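PRESS RELEASE
For immediate use

Dervishi sets out new kitchen counter plan for Brutbridge flats

Small kitchens at the Brutbridge building in Litport are to be rearranged from May under a plan drawn up by the letting company Dervishi. The work covers all 33 furnished flats in the building and deals mainly with one thing: the stretch of counter beside the hob.

The plan is called Darkanum. It consists of a set of storage pieces, a change to the way each kitchen is laid out before a tenant moves in, and a printed guide of four pages which stays in the flat. Tenants will pay nothing extra for any of it during their tenancy. The storage set will also be sold separately at £89 to people who rent elsewhere in Litport.

Dervishi wrote to current and former tenants over the winter and received 459 replies. The questions were short. People were asked what stood on their counter on an ordinary evening, what they moved out of the way to cook, and where they put it. A good many replies named the same few things — a coffee machine, a bottle of water, something to drink from, a tea towel or cloth, and whatever snacks had come home with the shopping. Very few of these had a place of their own. They were put down on the first clear patch and slid along when the space was needed.

The coffee machine was the most common complaint. It has to be near a socket, it is used every day, and few people want to lift it in and out of a cupboard. The plan leaves it on the counter, at the back, and moves other things away from it. Glasses come next. A stemmed glass at the back of a worktop is easily knocked by somebody reaching for the bottle next to it, and the guide asks tenants to put glasses away before they start to cook. Snack bags are to be kept well clear of the gas.

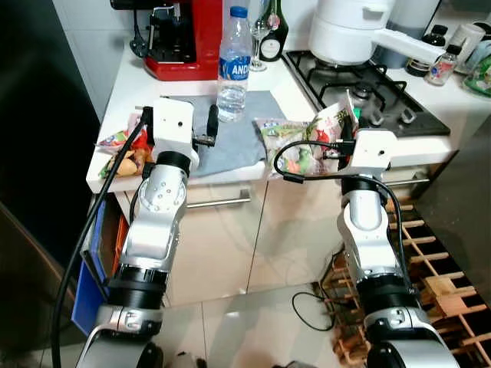 Milagros Benítez said that a counter like this one fills up in a day and that she would start with the snack bags and the cloth, both of which could go somewhere else without anyone missing them. She would leave the coffee machine alone. Her own worry was the cooker end, she said, and she would like to see a hand's width of bare worktop there at all times, whatever else was going on further along.

That strip of bare worktop has been written into the plan. The guide gives it as 22 centimetres, measured from the edge of the hob, and a short line will be marked on the wall tile in each flat to show where it ends. Nothing that can burn or melt should be put down inside it, including plastic bottles, paper, food packets and cloths. The mark is a small grey sticker and can be taken off without damage to the tile.

What is in the set

The Darkanum set has five pieces. There is a lidded bin for opened packets, a narrow tray for bottles, a rail with two hooks for cloths, a rack for four stemmed glasses which fixes under a wall cupboard, and a cord clip that sticks to the side or back of an appliance. The rail and the rack need screws. In the Brutbridge flats they will be put up by Dervishi before the set is handed over, and tenants are asked not to move them.

The cord clip was added late, after several tenants mentioned plugs and leads hanging loose behind kettles and coffee machines. It holds a folded lead and costs very little to make. Dervishi expects it to be the piece most often lost and will keep spares at the front desk.

The lidded bin was also changed along the way. The first version was deep and took a week's worth of snacks, but the small packets sank to the bottom and were forgotten. The one going into the flats is shallow and wide, and large bags lie flat in it once they have been opened and rolled down.

Cloths, bottles and wood

The guide has a page on habits that cost nothing. It suggests one cloth on the counter and no more, hung on the rail when it is not in use. A cloth left spread over the front edge is easily caught by a sleeve or a drawer, and anything standing on it comes too. Bottles should stand straight on the worktop or in the tray, with the caps on.

Another page is about wood. Not every surface in these kitchens is white and wipeable, and tenants have asked how to look after the parts that are made of wood. The advice is plain: brush out crumbs before wiping, wring the cloth well, go along the grain, and leave the piece to dry in the open. On slatted wood the gaps should be done first with a dry brush. Oil may be used twice a year on bare wood, after a test on a patch that does not show. Bleach should be kept off it altogether.

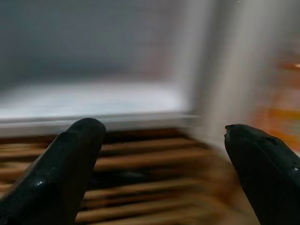 Wooden slats and pale ledge in the kitchen.

Dates and access

Work will start on the ground floor in May and move up the building one floor at a time. Each flat needs one visit in the daytime, between 9am and 4pm. Tenants will be given notice in writing and can ask for a different slot. They may stay in or go out as they prefer. Anyone at home should be able to use the kitchen again within the hour.

Tenants are asked to clear the wall under the cupboards before the visit and to take glasses and open food off the worktop. Coffee machines and other appliances can stay where they are as long as they have been switched off. Staff will not sort, move or throw away personal belongings, and cupboards will be opened only where a fixing has to be made.

Anyone who does not want the set can say so by replying to the notice. The marker by the hob will still be fitted, and the printed guide will still be left. A tenant who changes their mind later on may ask for the remaining pieces at any point.

After three months Dervishi will send the same questions to everyone at Brutbridge again and publish the answers next to the first ones. A decision on the company's other buildings in Litport will follow after that. Larger flats with a separate dining area are not part of the plan at present, though the guide will be available to anyone who asks.

The set will be on sale at the Brutbridge front desk once the first floor has been finished. Single pieces will be sold too — prices for those have yet to be fixed. Replacement parts for tenants in the building are free.

Notes to editors

Dervishi lets and manages furnished flats in Litport. Brutbridge is a building of one-bedroom and studio flats, each with its own kitchen.

The replies mentioned above were collected by post and by an online form. Names were removed before they were read. Not all of those who replied answered every question.

Copies of the four-page guide are available in print or by email, and a large-print version can be supplied on request.

Press enquiries: Milagros Benítez, Dervishi, Brutbridge, Litport

ENDS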